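25/02/2020

Incident-reports desk, book 3. Cattle market attack coding, carried over from last week.

Started at the Ntuli batch. 72 reports in the folder, 36 of them turn out to be the same wire story with a new headline. Same toll, same quote from the statement, one word moved. Merged those under a single event ID and kept the earliest timestamp. Still need to decide what we do when the later version changes the toll but not the text. For now: keep first toll in tollA, last toll in tollB, never average them. Whoever averaged them in the June set, please don't do it again, I had to redo the whole sheet by hand.

Wounded column is a mess. "Numerous", "several", "many" all got typed in as 8 by the old script. No idea why 8. Set them back to blank with a text note. Blank does not mean zero – write that on the wall if we have to.

Location matching, second try. The gazeteer from Bellik has two spellings for most villages and three for some. Matched on commune first, then village, then market day if the report mentions one. Market day is more useful than I expected. If the report says attack on market day and the village has no market listed, it's nearly always the next village over. Flagged those yellow. 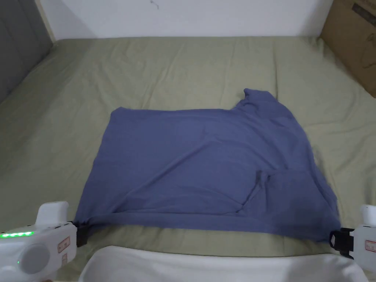 Total rows in the master file now 1,647 after the merge. Backed up before and after. Backup is on the Cistidcombe drive, folder "feb_clean", NOT the one called "feb_clean_new", that one is older. I know.

Perpetrator field. Went through the coding sheet again and I think "unidentified gunmen" should stay exactly as that. Two of the earlier rows had been changed to a named group on the strength of a radio piece which itself said "suspected". Changed them back. If a claim comes in later it goes in the claim field with its date, and perp stays as reported at the time. Otherwise we can't tell what was known when.

Ran the Plasora dedupe tool on a copy. Fast, but it swallowed two separate attacks in the same province on following days because the wording was close. Set the date window to zero days and ran it again. Better. Still glued a burial story onto the attack it was about, which then counted as a second source. Burials, visits by ministers, condolence statements – all need a type of their own, "follow-up", and shouldnt count toward source number.

Things that took too long:
Reports with "Friday" and no date. Have to work out from publish time, and some sites restamp the page when they fix a typo. Used the archived copy where there was one. Where there wasn't, date precision = week.
Local time vs GMT. Same for Burkina, not for Niger. Rows near the border checked by hand.
French and English versions of one statement giving different verbs. "Wounded" vs "hit". Kept the French.

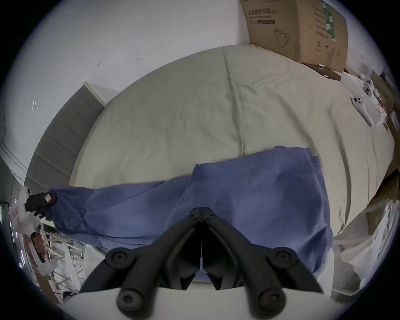
Afternoon. Re-read the first-toll rule against the Ntuli rows and it mostly holds. Problem cases are where the first number comes from a resident by phone and the second from the government. Those aren't an update, they're two sources. Put both in, source type R and G, and let the user of the data pick. Added a line to the codebook, section on tolls, needs somebody else to read it as I wrote it fast.

Also the codebook still says "civilian" for anyone at a market. Traders yes. But a few reports have local volunteer guards among the dead and they get lumped in. Split only where the report splits. No guessing.

Map export broken again. Points landing in the sea, so lat and long are swapped in the Bellik rows, all of them. Swapped back, sea is clear. One point left over in the wrong region, check tomorrow.

To do
– yellow rows, ring-check against the second gazetteer
– follow-up type, add to the dropdown
– ask Plasora if the date window can be saved as default, having to set it every time
– rename feb_clean_new before somebody uses it
– tollB is empty for the whole last third of the file, find out if thats real or if the import stopped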